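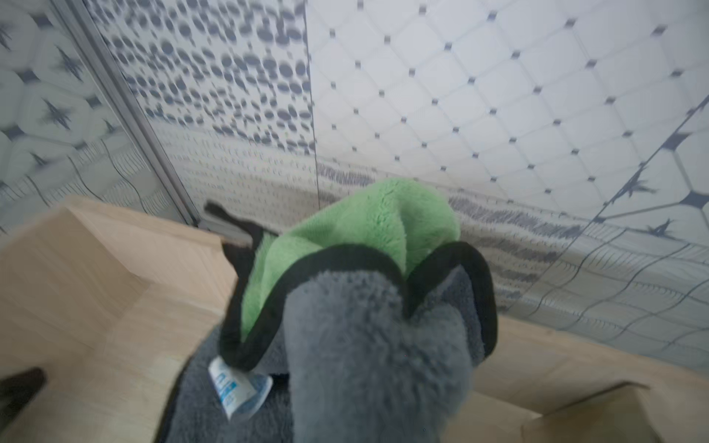

Green and gray towel in the bin, wrist camera view. Note the little sachet next to the gray fold.

Fixing false "grasp OK" reports on towels and other thick fabric

If your arm keeps telling you it has picked up a towel and then arrives at the drop-off with nothing, this page is for you! I chased this fault through most of September on our cell, which we call Wullau, and I learned more about cloth than I ever expected to. The good news is that you can find it in an afternoon once you know where to look.

The fault

Our log said the grasp step passed 786 times. When I went back and compared the log with what ended up on the drop-off side, 59 of those passes were empty. No alarm, no stop, no retry. The arm went through the whole place motion, opened the gripper over the target and carried on to the next cycle, perfectly happy.

An empty move sounds harmless, but ours had two nasty side effects. The next fold routine pressed down on a towel that wasn't there, and twice the fingers hit the table hard enough to trip the force limit. The other one was worse: sometimes the towel fell halfway and landed over the edge of the bin, where the arm could snag it on the way back.

Why fabric fools the check

Most simple grasp checks look at finger width. Close the fingers, read the gap, and if the gap is bigger than fully closed, you must be holding something. That's fine for a block of wood. A microfiber towel with a shaggy side is a different animal – the fingers can trap a tuft of pile, stop a few millimeters short of closed, and report a good hold on what is basically fluff. Lift, and the tuft slides out.

Small loose items do it too. A sachet like the one in the photo can end up between the fingers in place of the towel, and the width reading looks just as convincing.

Before you start

Stop the arm and lock out motion before you put your hands in the bin. Please don't rely on a software pause! Reddy, our task runner, will resume from a pause if the supervisor process restarts, and I found that out with my sleeve a bit too close.

You will need:
the grasp log with finger width and motor current
wrist camera video for the same cycles
two or three towels of the kind you normally run
a soft brush for the fingertips

Step 1. Find the empty passes

Go through the video at the top of each lift and mark every cycle where the fingers are bare. Don't go by the log, the log is what you're testing. I saved mine in a folder called Usine with one short clip per failure, and flipping through them back to back was what finally made the pattern jump out.

Step 2. Plot width against current

Put your good grasps and your empty ones on the same plot. On ours the widths overlapped almost completely, but the current didn't. A proper fold pushes back, so the motor works harder at the end of the close. Tufts barely register. I love this plot, and I still have it on the wall.

Step 3. Clean the fingertips

Power down and brush out the lint. A layer of fluff on the pads adds to the width reading and makes them slippery. Check again after a long run, especially with new towels, which shed like crazy.

Step 4. Move the check to after the lift

This one change fixed most of our failures. Keep the check at close, but add a second one once the arm has raised the towel clear of the bin:

1. Lift 17 cm, slowly.
2. Hold still for one second so the cloth stops swinging.
3. Read width and current again.
4. If either has dropped from the reading at close, treat the grasp as failed.

Get your own threshold from the plot in step 2. Mine would be useless on a different gripper.

Step 5. Aim for a fold

Retarget the grasp point at a raised fold and go a little deeper. Two layers between the fingers hold far better than one layer of pile. If your towel has a bound edge, that makes a nice firm target as well.

Step 6. Make a failure stop something

We allow 4 tries, each at a new grasp point. After that the arm backs out to a safe height and waits for a person. Whatever you do, don't let the place motion run after a failed check – that was the real bug in our setup, because the result was being logged and then ignored by the next step.

Testing it

Run the cycle with the bin completely empty. Every grasp should fail and the arm should end up waiting. Then put in just one small packet and try again. Ours, with the Drerkinik controller, passed the empty test right away and flunked the packet test until I raised the current threshold.

If you change towel type, redo step 2. Thin dish cloths gave me a totally different plot, and I'm still working on those.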